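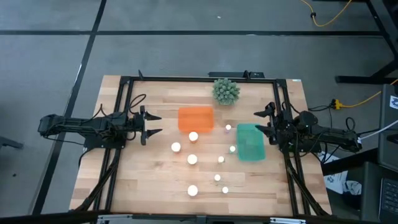
The two-arm sorting table at Trivport, with its orange and green bins.

Zimus likes to quote a number: 418 sorts without a stop. Lauri Saarinen, who keeps the log at Trivport, has a less flattering one. Over one stretch in August the left arm closed on nothing 20 times and reported a good pick each time.

The fault was traced to a finger sensor that read the motor's own drag as grip. Zimus calls this a calibration matter. I'd call it a machine that can't tell whether it is holding anything.

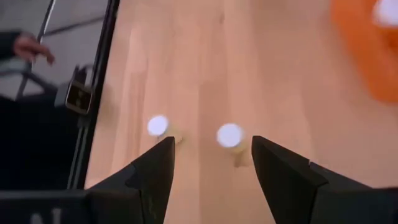

Safety is where the sales talk gets thin. The stop circuit listens to the same sensor, so an arm that imagines a grip may also miss a real one. Zimus says its 40 percent speed cap covers that. Maybe so, but people do reach in. A hand can be over by the side of the table while the fingers stand open around a pair of white-capped cylinders, and those fingers come to points. Saarinen asked for a separate stop circuit and got a software update.

Nassar, which supplies the sensor, says the part is within spec. Sudwood has ordered the same arms anyway.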